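Thread by @drutmontstitches
4/29/24

Right, it's finished. I have made a skirt with a zip in it and the zip goes up AND down. Settle in, I have a lot to say and a cup of tea going cold (thread)

Some background first. I've been sewing for a while but everything I own that I made myself has elastic in the waist. Everything! Pyjama bottoms, two gathered skirts, some shorts that only come out in July. I've been running away from zips for ages and I knew it.

So I bought the Pillay skirt pattern. Six panels, narrow waistband, invisible zip at the back, proper pockets in the side seams. It says "confident beginner" on the envelope, and I thought well, I'm confident on a good day.

The fabric is a mid-weight cotton twill in a sort of mossy green, from the remnant bin at Pitier. It was £2 a metre. I went in for thread — that's all I went in for — and came out with the twill, a bag of buttons and some ribbon I have no plans for.
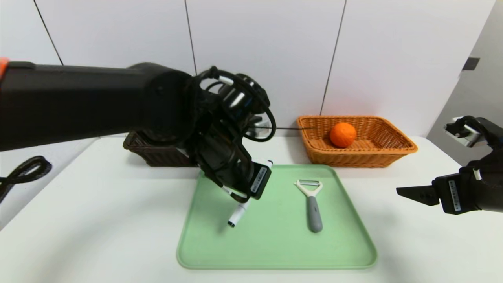 I did a test version out of an old duvet cover first, which felt like such a grown-up thing to do. Glad I did, because the waist was enormous on me. You could have got a cushion down there. I took a little out of each panel seam and wrote the new numbers on the pattern pieces so I'd remember.

Then I forgot to copy the numbers onto the two back pieces, cut them at the old size, and had to lay them out again and trim them down. Fine. These things happen at ten at night.

Cutting took a whole evening. I know some people whizz round with a rotary cutter but I'm a pins and scissors person, and twill frays if you so much as look at it. There were green threads in the butter by the end.

I zigzagged all the raw edges before I sewed anything together. Really boring, very much worth it, would do again.

Pockets next! I love in-seam pockets. The only trick is to get all four bits facing the right way, and I got three. The fourth one was sewn on inside out and I didn't notice until I'd pressed the seam beautifully flat. Unpicked it in front of the telly.
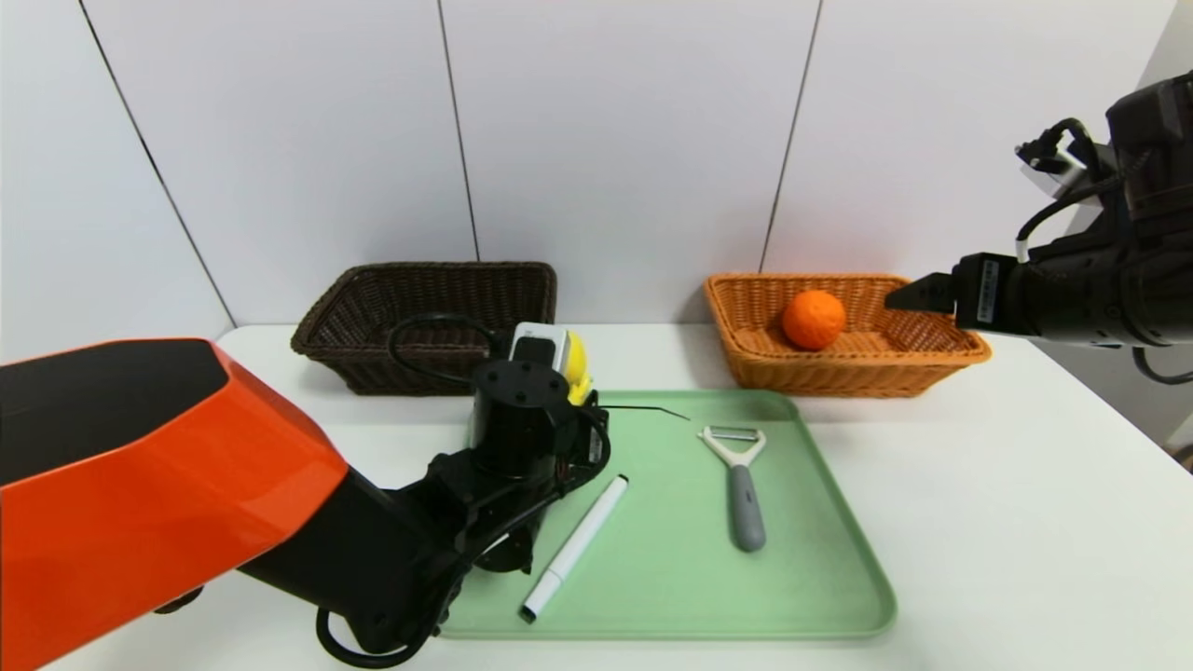
Light green tray on the white table, two loose things on it.

OK, the zip. First go: I sewed it in twisted. It did up into a sort of loop. I put the whole thing in a carrier bag and didn't talk to it for three days.

Second go: right way round, but I'd stitched too far from the teeth, so it was the most visible invisible zip you've ever seen. Big flappy gap on both sides.

Third go I tacked it in by hand first. Slow, and I grumbled the entire time, but it held still under the machine and I could get the needle right up next to the teeth. Also I pressed the coils flat with a cool iron beforehand, which a few of you had told me to do. You were right, sorry for ignoring you.

And it went in! It closed! The waistband seams even line up at the top, give or take a thread. I must have done that zip up and down 86 times on Saturday night just for the pleasure of it.

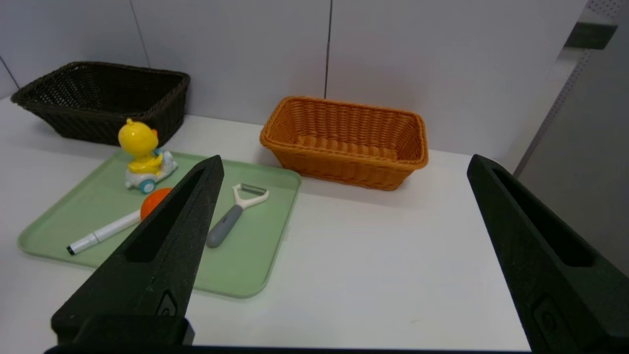

Hem next. I let it hang overnight before I levelled it, because two of the panels are cut slightly on the slant and they do drop. One side had gone a good bit longer than the other by morning. I chalked a line, turned it up twice and did it by hand with a slip stitch. You can't see the stitches from the front unless you're kneeling down, and if you're kneeling down at my hem we need to have a word.

Things I'd change: I'd interface the waistband with something a bit firmer, as it's already folding over when I sit down. And I'd make the pockets deeper. My phone fits but it pokes its head out.

Someone asked which machine I use. It's a very old hand-me-down with the name rubbed off the front, and it does straight stitch, zigzag and a buttonhole that I'm scared of. You really don't need a fancy one for this.

Someone else asked about the hook and eye at the top. From the Cistitz mixed tin, the small black ones. I sewed mine on with doubled thread and it's going nowhere.

I'm wearing it to work tomorrow with the navy jumper and I'll be finding reasons to walk past people. Next up is a shirt, so that's a collar AND cuffs AND the scary buttonholes. Send interfacing tips please, and biscuits.

Last updated 4 hours ago

More from this account
Gathered skirt, take two: the one with the wonky waistband
How I sort my scrap bag (I don't)
Pyjama bottoms from a single duvet cover
Which needles for which fabric — my cheat list
July shorts and the great elastic muddle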